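Data engineer, Lavudia - two-year contract, remote within the UK

We don't believe every problem needs a bigger cluster. Ours has 488 nightly jobs and we suspect up to 300 could be switched off without a single complaint. We'd like someone to find out which.

You'll know SQL and Spark well and have moved at least one pipeline off something old. Aria, our scheduler, is old. The vendor says Flakenik will replace it in a weekend. We have doubts, and would like yours in writing.

Certificates don't count for much here. Send a CV and a page on a data project that went wrong.
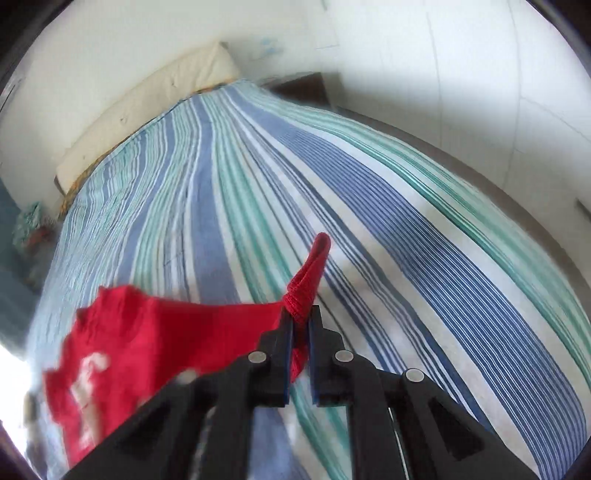
Two interviews, no whiteboard puzzles. Please don't tell us you're passionate about data lakes. Applications close at the end of April.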